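HOME STORAGE AND SHELVING
Handout for Unit 2: Slatted Racks
Instructor: Rochelle Katene

Terms used in this unit
Slat: a narrow strip forming part of the top surface.
Crosspiece: a strip fixed beneath the slats, at right angles to them.
Rail: a solid strip closing off one edge of the top.

Slat direction
Slats on a small countertop rack may run front to back or side to side. Front-to-back slats let a can slide toward the user without catching on the gaps. Side-to-side slats are easier to wipe but tend to tip a narrow base as it crosses each opening.

Placement of tall cans
A tall, slim can has a high center of mass for its base. Set it so that the base bears on at least two slats. Group tall cans at one end and fill toward the other. Keep short items in front so that labels stay readable.

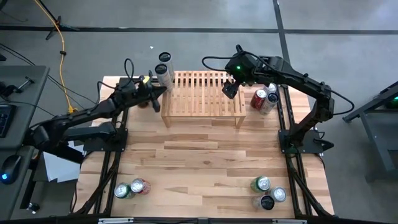

Clearance is measured from the tabletop to the underside of the crosspieces, not to the top of the slats. Record it on the worksheet before loading the rack.

Reading: course packet, Okafor and Ajayi, section on small racks. Worksheets are due Saturday at noon.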